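# 4 Ordnung auf dem Tisch

Ein Haushalt deckt an 365 Tagen im Jahr den Tisch und streitet an ebenso vielen darüber, wohin die Tassen gehören. Hsin-yi Pan hält das für den eigentlichen Gegenstand der Hauswirtschaft. Wir widersprechen ihr erst in Kapitel 5.

Wer Ordnung lernen will, beginnt mit einer Fläche, die sich nicht herausreden kann: braunes Papier, blaues Klebeband, Felder. Die Orange liegt auf dem Teller, der Teller steht auf dem Tablett, und vier Tassen hängen kopfüber am Ständer.
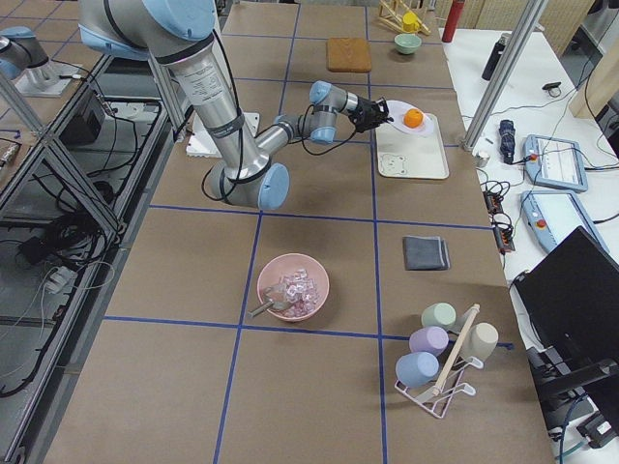 ## 4.1 Der Platz und das Ding

Ein Platz ist eine Verabredung – und Verabredungen halten bekanntlich bis zur nächsten Mahlzeit. Dieselben Dinge lassen sich auch ganz anders verteilen: der Teller neben dem Tablett, das Holzbrett bei der hellgrünen Schale, die rote Flasche im Liegen. Ob das schon Unordnung heißt, klären wir in Abschnitt 4.2 auf Seite 30.

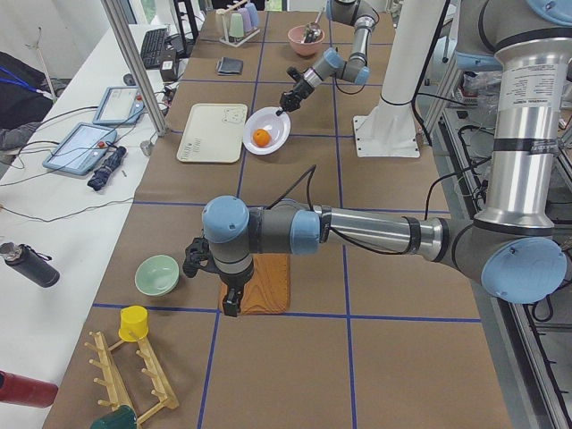

*Abb. 4.2: Teller mit Orange, Tablett mit Bärengesicht, Holzbrett und Schalen auf dem Rasterpapier*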